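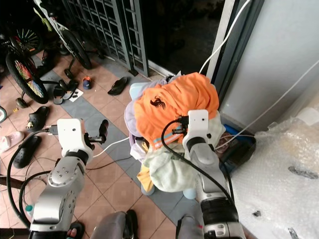 How should I sort a mixed pile of clothes before washing?
Sort by color first, then by fabric weight. Bright oranges, reds and dark blues go in one load, pastels such as lavender and mint green in a second, and whites in a third. If a color group is too small to run alone, hold it for the next wash day.

Can a bright orange T-shirt go in with pale garments?
Keep it separate for the first few washes. Saturated dyes can release color in warm water, and pale green or lavender cloth will show it. To test, dampen an inside seam and press it against a white cloth for a minute. If the cloth stays clean, a cold mixed load is a reasonable risk.

How do I treat a T-shirt with a printed logo?
Turn it inside out and wash it cold. Do not iron directly on the print. Tumble drying on high heat shortens the life of most prints - line drying is the safer choice.

Is it all right to leave laundry heaped on a chair or stool?
For a few hours, if everything in the heap is dry. Damp items in the middle of a heap get little air and can start to smell overnight. Creases also set under the weight of the upper layers, mostly in thin cotton. Check that the seat is clean, and keep the heap low enough that nothing hangs to the floor.

Where should the stool stand?
On a flat, dry section of floor, clear of the door swing. On tile, fit rubber feet if the stool slides. Near an entrance, leave enough space to walk past without brushing the clothes. Keep sleeves and hems away from hanging cords.

In what order should I fold the pile?
Work from the top down and do not pull items out from underneath. Shake each piece once, lay it flat, and smooth it from the center outward. Fold T-shirts in thirds lengthwise, then in half twice. Stack by owner or by drawer.

How large a load does the Flillorano service accept?
Up to 11 pounds per bag. Heavier bags are split and charged as two. The drop-off counters at Trirnora and Skirkach use the same scale settings.

What does a bag cost?
The wash and fold rate is 388 per bag. Wash only is not offered at Skirkach. Prepaid cards are sold in units of 500, and any balance carries over.

Do you iron?
Only at the Suksawat counter, and only cotton and linen. Ironing adds one working day.

What if an item is missing?
Report it within three days, with the tag number from the bag. Unclaimed items are kept until the end of June, then donated. Tags numbered below 1,546 belong to the old system and must be checked by hand at Trirnora.

Last updated: Sunday, March 28, 2021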